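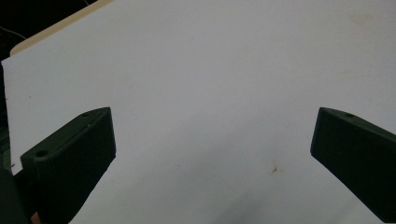

2 min read

May, after lunch. Spent the morning on the Derier landing page again. Tadhg Doherty thinks the title tag is too long and he's probably right (it had the town name in it twice, my fault). Cut it down, moved the main phrase to the front and rewrote the description so it sounds like a person wrote it!

Then the Suwannarat crawl - 200 URLs, 12 of them redirecting to pages that redirect again. Fixed the ones in the footer menu first. The blog ones can wait until Tadhg has the new export.

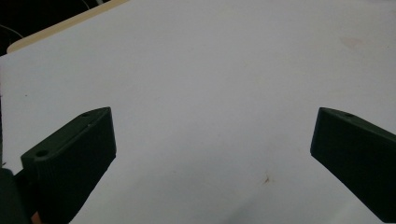
Gripper fingers, open, over the white tabletop.

Podov want their "since 1948" line in every heading on the site. I said put it on the About page and in the home page intro and leave the product headings alone. They're thinking it over.

Lulance rankings: no change on the two phrases we care about, so I'm leaving that copy alone for now and looking at internal links instead. The category pages hardly link to each other at all.

To do: resubmit the Derier sitemap, ask Tadhg for the Lulance login (again).

Filed under: Workshop Notes, Search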